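Chapter 4
Looking After a Tabletop Cell

Most of the faults covered in this book start small: a cable that has slipped its clip, a table screw left open, a camera nudged out of line. The cell used in this chapter, a Tazi arm beside a white table, is laid out with toy food and kitchen items.

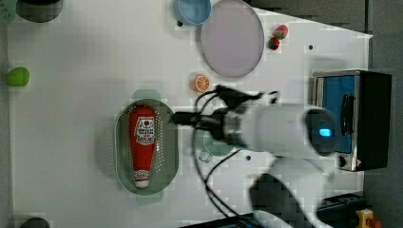
Before any run, follow each cable from the gripper back along the arm by hand. A loop should have enough slack for the wrist to turn fully, and no more. Then close the gripper on a test item at low speed and watch the fingers — they should meet the item together.

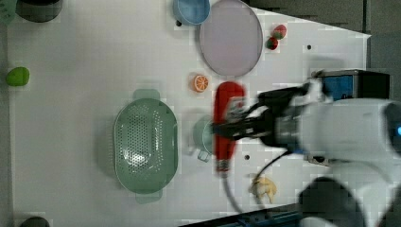 How often should the finger pads be changed?
Every 400 hours of running, or sooner if an item slips twice in one shift.

Pads are cheap and the job takes around 4 minutes. Record it in the cell log with the hour count.
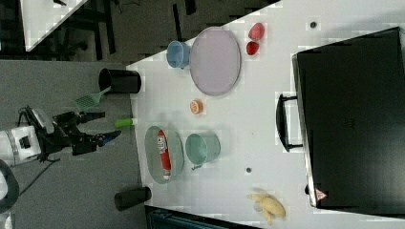 The layout of the table needs the same care. Keep a printed plan and put items back to it after cleaning. Section 4.1 begins with the cables, and Section 4.2 covers the gripper. Reference positions are left to Section 4.3.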